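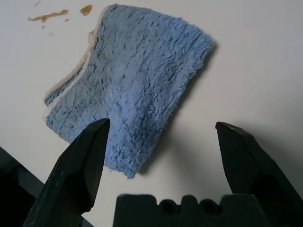 Table Wiping Rules: Frequently Asked Questions
Guerreiro Robot Hall, Hunville

Our partners in Cundbridge and Flodby follow the same rules. If your question is missing, please write to the hall desk before your session.

Who may start a wiping run?
Any operator who has finished the 30-minute safety talk. A second person must be in the hall and know where the stop button is.

How much should I spill?
A small amount, in one patch between the two arms. With liquid we use drops, never a puddle. Crumbs and liquid are separate tasks, so please do not mix them in one run.

Which cloth is allowed?
A soft one, without metal parts or hard labels. One arm holds the cloth and the other stays open, well away from it. Please check that the held part is thick enough, so the finger tips do not scratch the table.
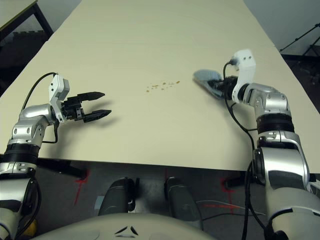
Can I reach in to fix the cloth?
Only after you pause both arms and say "paused" aloud. This is valid also when the cloth is only a little out of place — most of our near accidents began with a quick correction.

What about cables and the floor?
Look at the cables on both arms before every run. They need free room when the wrist turns. The red tape on the floor is for positions, and it should not be moved or covered.
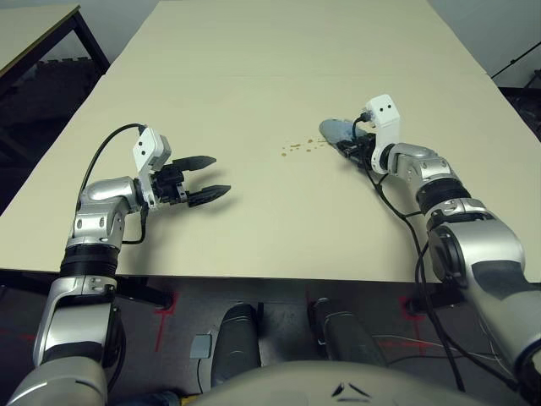 If the tape is damaged, tell the desk and wait for new one. Do not place it again by eye.

When do I change the cloth?
After 8 runs, or sooner if it leaves marks on a clean table. Used cloths go to the wash bin on Monday.

Do I write down failed runs?
Yes, all of them. Write the run number and one short sentence about what went wrong.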